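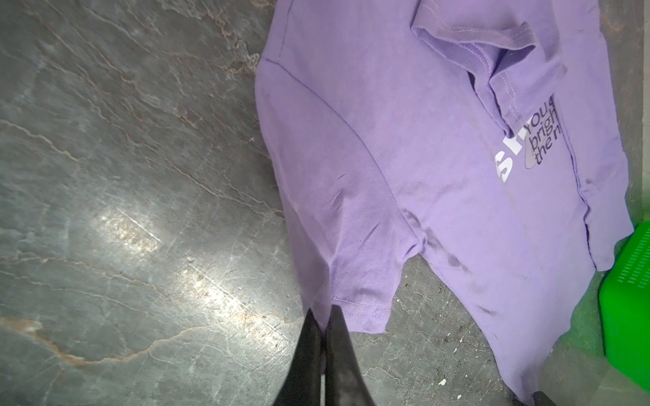 **Zatesero teaches robots to find a hem first and worry about the rest later**

*Flumdale, 2 April 2025.* Zatesero today published the results of a laundry study that took 1092 attempts and a good deal of patience. Its method, called Linow, asks a two-fingered gripper to look for stitching along a hem before it decides where to pinch. Earlier versions went for the highest fold, with the confidence of a teenager tidying a bedroom.

Linow was trained on 900 of those attempts using views from the wrist camera. The rest were kept back for testing. Failed grasps fell by 47 per cent against the old method.

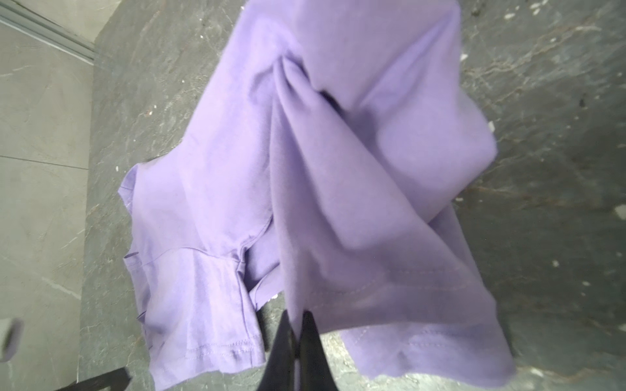

Picking up a shirt is still a long way from folding one. "It can now get hold of a T-shirt sensibly," said Armelle Bailly, who leads the study. "What it does next is sometimes a matter of opinion."

Socks were left out after 4 trials. Ismael Barbosa, who ran them, declined to elaborate.

The paper and training code are free to download from the Zatesero website. A follow-up on folding, under the name Frei, is due in June.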